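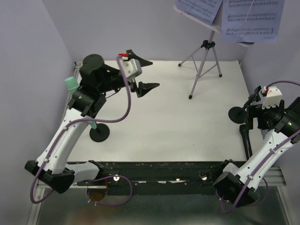
The two-arm table kit with the music stand set out at the back

Golside Twin Table Kit – for school clubs and student projects

We run a lunchtime robotics club and we sell the kit we use in it, so I'll tell you how it goes for us and then you can decide. The Twin Table is a pair of arms on one front rail, inside a three-sided booth with a white floor. The walls are plain and pale, and our lot have tried very hard to get me to let them draw on them (no).

This year's project is called Tufa and it's a music one. The club picked it themselves, over my rather sensible idea of sorting pencils. The aim is for the pair of arms to work a recorder between them, with a proper stand and sheet music on the table, and to have something ready for the Ondcombe schools' day in June. I play the recorder badly, so I'm looking forward to the competition!
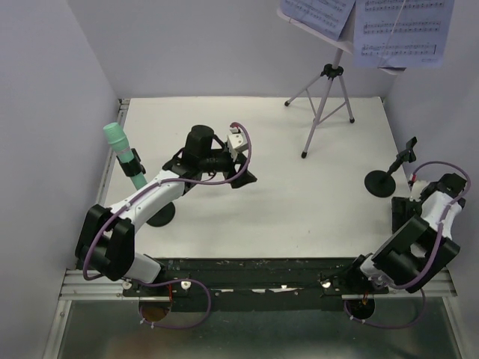
Reading time: 2 minutes

The little round-based stands on the table are part of the Pevberg holder set, sold separately. One has the recorder standing up in its clamp, with its pale green mouthpiece, and the other has a clip holder. They're small enough to shift about while you work out where the arms can reach comfortably – and you will shift them about, a lot. We had ours in a different place every week until somebody put pencil dots on a paper plan.

The music stand isn't in the box. Any light tripod one will do, as long as its feet fit on the floor of the booth. Ours goes at the back, facing the arms.

What you get
Two arms with grippers
Front rail and frame
Three wall panels and the white floor
Purple cables and a bag of 200 zip ties
A 172-page club handbook with 11 starter projects

A word on cables. Leave a decent loop at each base before you zip-tie anything to the arm, and run the arm through its full reach by hand with the power off. The first group to build ours pulled everything tight and had to snip the lot and start again.

The rail on a club table gets scuffed. We don't repaint ours and I'd not bother if I were you.

The power supply is rated for 2000 hours and has its own switch, which I'd put on the teacher's side of the table. Suitable for ages 11 and up with an adult in the room. Spare gripper fingers come in pairs, and the holder set ships in its own box, so don't panic if it turns up on a different day.

Orders for the autumn term close on 9th June. Schools can pay by invoice – just put your club's name in the order notes.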